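Ticket 1393 – Cell 2 stops and asks for a person on green and clear items

7 min read

Site: Karkbridge, returns floor
System: Prillard sorting cell 2, Bakos controller, Dudar two-finger gripper
Priority: normal
Status: closed, with one follow-up open
Linked: 698 (call light too dim at the packing bench)

Reported problem

Cell 2 has been sorting returned toy kitchen sets since March. The operator spreads the contents of a set over the table, presses start, and goes back to the packing bench. The cell picks what it can and calls for help on the rest. For the last two weeks the help calls have been frequent enough that the operator can't get through a packing order without walking back. On the worst shift logged there were 17 calls before lunch.

The shift lead's note on the ticket reads: "We were told one person could run cell 2 and the bench. At the moment one person runs cell 2 and the bench doesn't get done."

Requested outcome: fewer calls, or a change to the staffing plan that admits there will be this many.

Initial checks

Controller was up, no faults stored. Gripper opened and closed over full travel with no complaint from the drive. Both fingers tight. Air not applicable on this model. Table bolts tight. Calibration routine passed on the first try, so the arm goes where it is told to go.

Call history was exported from the Bakos controller and sorted by item class. The picture was uneven. Pans, cups, fruit and bottles rarely caused a call. Colanders, green bowls and clear pieces caused most of them. The toaster oven never causes a call because it is on the leave list and goes to its box by hand.

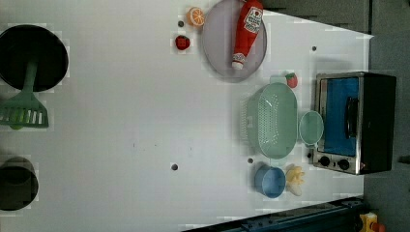
The class names need some explaining for anyone reading this later. They were set up during commissioning from the packing lists, and the packing lists were written for people. "Bowl, green" and "colander, green" are two lines on the list, and a person at the bench separates them without thinking. The controller had one color range for both and was separating them by outline only. With a bowl set close to a colander it sometimes joined the two into one long shape, got no match, and called.

Three operators were asked how they lay out the table. All three do it differently. One spaces everything out, one tips the box and straightens whatever has landed on top of something else, and one leaves stacked items stacked because the old written instruction for hand sorting said to keep parts together. That instruction was still taped to the bench. It was removed after checking with the shift lead.

Log

08:10 Cleaned the tabletop and the wrist camera window. Wiped with a lint-free cloth, no solvent. Reran a set with the same contents. Calls unchanged.

08:35 Split the green class in two and gave the colander its own entry, with the hole pattern switched on as a feature. Green bowl recognized on every try after this. Colander recognized when bare.

09:05 Put the bowl up against the colander on purpose. Still joined once, then separated after the overhead view was retaken. Raised the number of retakes from one to three before a call is made. This costs a few seconds per doubtful item and the operators said they would gladly pay it.

09:20 Bottles lying across plates. The cell picks the bottle first and then finds the plate. Works as designed, no change made.

09:40 Break. Operator on shift pointed out that the call tone is the same for "I need help with an item" and "set finished, please clear." She has been walking over for both at the same speed. Added to this ticket as item B.

10:15 Clear pieces on the bare white surface. Overhead camera misses them more often than it finds them. The cell then reports the set as finished with a piece still on the table. This does not show up as a call at all, so the export had been understating the problem. The bench catches it when the packing count comes up short and somebody walks back to look.

10:50 Clear pieces over the perforated green surface. Overhead camera reports the colander class at low confidence and sends the arm down for a close look. At close range the wrist camera finds dark holes and pale holes and treats the boundary between them as an edge, which is fair enough. The reflections on the rim are then taken as several short separate edges. No grasp is computed, the jaws stay open, and the cell calls.

11:05 Lowered exposure on the wrist camera to 640 (controller units, was at factory setting). Glare reduced but still there. The dark fingers at the bottom of the view lost what little detail they had, and the finger mask stopped working until it was redrawn. Redrew the mask.

11:30 Turned off one of the two overhead lamps. Rim reflections got weaker at the top and did not change lower down. The person at the bench said the light was now too low to read labels. Lamp switched back on. Any lighting change here has to take the bench into account, as they share the fitting.

11:50 Tried the approach from a steeper angle. Result no better. Reverted.
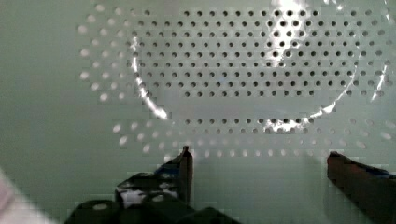
Findings

1. The colander and bowl calls were a class setup fault. Fixed at 08:35, confirmed over the rest of the shift.

2. The clear piece calls are a limit of the cameras as fitted. Prillard support was contacted and confirmed that clear items are outside what cell 2 was specified for. The specification does say so, in a table near the back. It had not been passed on to the floor, and the packing lists do contain clear pieces.

3. The layout of the table matters more than the training suggested. The start-up training was a single session on which button to press and when to stay outside the guard. Nothing in it covered how to spread a set. Operators had filled that in for themselves from the hand sorting job.

4. The time estimate behind the one-person plan was made with sets that contained no clear pieces. It was a fair estimate for those sets.

Changes made

– Separate classes for green bowl and green colander.
– Three overhead retakes before a call.
– Wrist camera exposure left at 640, finger mask redrawn and saved under the site profile so that a restore does not undo it.
– Clear pieces moved to the leave list. The operator takes them out during layout and drops them in a tray on the bench side. The controller no longer looks for them, and the finished message now reads "check for clear pieces."
– Old hand sorting instruction taken down. One page on table layout put up in its place, written by the three operators and checked against what the cameras can handle. It says to leave a hand's width between items of the same color and to take lids off whatever they are on.

Item B, call tone

Two tones are available on the controller and one was unused. Help call now uses the two-note tone. Set finished uses the single note. The call light from ticket 698 was already replaced and flashes for the help call only.

Effect on the job

Recorded here at the shift lead's request, to have it in one place when staffing is reviewed.

Before cell 2, two people sorted and one packed. The plan was for one person to do layout and packing together, and for the other two to move to inspection. Both did move, and inspection has no spare hours to give back. What is left at cell 2 is a job with a lot of short interruptions. The operators report that the interruptions are more tiring than the sorting was. They also report less wrist pain at the end of a shift, and two of them said they would not want to go back to full hand sorting.

Layout takes longer now that it is done with care. It was not timed during this visit. The operators would like it counted as work in the shift plan, where it currently has no line.

There was a question about who may edit classes. Until now only a visiting technician had the login. Item ranges change each season and a new green or clear part will bring the same fault back, so one operator per shift has been given an editor account with rollback. They were shown how to split a class and how to restore the previous one. Safety settings stay locked.

Monitoring

Call export to be pulled at the end of each shift and split into help calls and finished calls. Short counts found at the bench to be written on the same sheet, as the controller can't see those.

First shift after the change: four help calls, no short counts. Second shift: six help calls, one short count, a clear piece missed during layout. Third shift not yet exported.

Follow-up (open)

Quote requested from Prillard for a diffuse lamp over cell 2 on its own fitting, separate from the bench. Dudar asked whether lighter fingertips are available for this gripper, to give the wrist camera more contrast against the housing. No reply yet from either.

If the lamp is approved, retest clear pieces on green first and on the bare table second, then decide whether they come off the leave list. Reset exposure before starting and redraw the mask again afterward.

Ticket closed by site. Reopen under the same number if help calls go above ten in a shift.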